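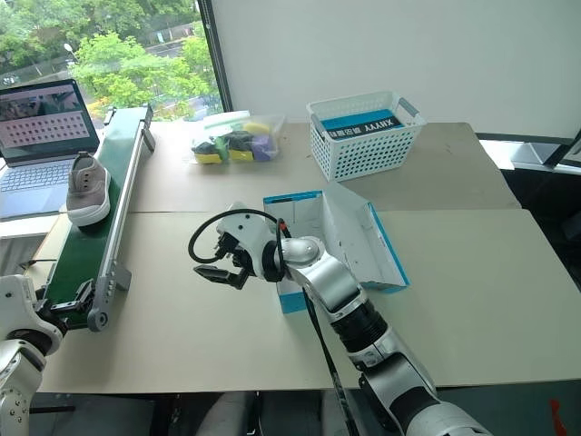 3.2 Storage Materials and Return Condition

Household storage of family papers was studied in the Barkton district between June and the end of the following winter. Of the 267 households that agreed to take part, 239 completed both interviews and returned the inventory form. The remaining households moved out of the district or withdrew before the second interview, and their answers are left out of the tables.

Each household was asked where letters, photographs, receipts and certificates were kept, and who in the family decided what to throw away. Interviewers did not define "papers" in advance. Earlier work by Prajapati and Chmielewska had shown that a fixed definition leads people to leave out school reports and recipes, which many families store together with legal documents.

The reused shoebox was the most common container named in the first interview, followed by the kitchen drawer and the plastic folder. An open shoebox with a hinged lid is shown in Figure 4. Boxes of this kind were valued for being free and easy to stack, although several respondents said that larger certificates had to be folded to fit. Purpose-made archive boxes were found in 46 homes, mostly in the Grusummont area, where the local library had sold them at a reduced price.

Figure 4. Shoebox with attached lid, open.

Condition was scored on the five-point scale described in Section 2.4. Papers kept in closets on inside walls scored higher than those kept in attics or under sinks, whatever the container. The type of box had a smaller effect than expected. Lei reached a similar result in the Vidora survey, where room humidity explained most of the difference between homes.

Two limits should be noted. The scale was applied by a single rater, and fading in color photographs is hard to separate from poor printing. Households with more than 900 items were sampled by container, so rare kinds of damage may be undercounted in the largest collections.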